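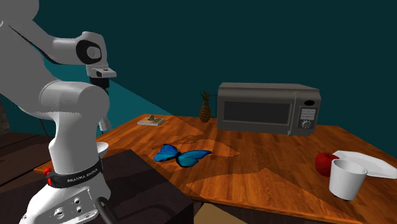

I want to write a little about my grandmother's sourdough rye, because three people asked me for it after my last post. It will be several posts, sorry. 1/

She started baking it in 1973, in a small kitchen with one window. Her name was Zlata Derkach. She never wrote the recipe on paper. What I have are my own notes from one December when I stayed with her and asked too many questions. 2/

The starter first. Mix 43 grams of rye flour with the same amount of water in a glass jar. Cover it with a cloth. Every day take out half and feed it again with flour and water. On day three mine always smells bad, like old cheese. Keep going. 3/

By day six or seven it should smell sour but pleasant, a bit like apples. If you see pink or orange color, throw it away and start from the beginning. Please do not try to save it. 4/

For the dough I use dark rye flour from Sydorenko, a small mill where my cousin also buys. Any dark rye is fine. The flour from the supermarket here is finer, so the bread comes out more dense. I still eat it. 5/

Rye dough is not like wheat dough. It is sticky, it looks like wet clay, and kneading does not change this. The first time I kept adding flour until I had a brick. Wet your hands and wet the spoon – this is the whole secret of working with it. 6/

Put it in a greased tin and make the top smooth with wet fingers. Then wait. In my kitchen it is four hours, in her kitchen it was two, because she put the tin near the stove. When you see small holes on the surface, it is ready for the oven. 7/

The oven: as hot as it goes for the first ten minutes, then down to 200 Celsius until the bread sounds hollow when you knock on the bottom. I am not giving the minutes because my oven is old and the number would be wrong for you. 8/

Now the difficult part. Do not cut it on the same day. The inside stays gummy and it sticks to the knife. She wrapped it in a linen towel and put it on top of the cupboard, where we children could not reach it. 9/

Somebody asked about caraway. Myroslav Hrynyshyn, our neighbor, put in so much that you could smell it on the stairs. My grandmother put none. I add one teaspoon, so I suppose I am somewhere between them. 10/

I forgot the salt! Two level teaspoons for one loaf, mixed in with the flour. 11/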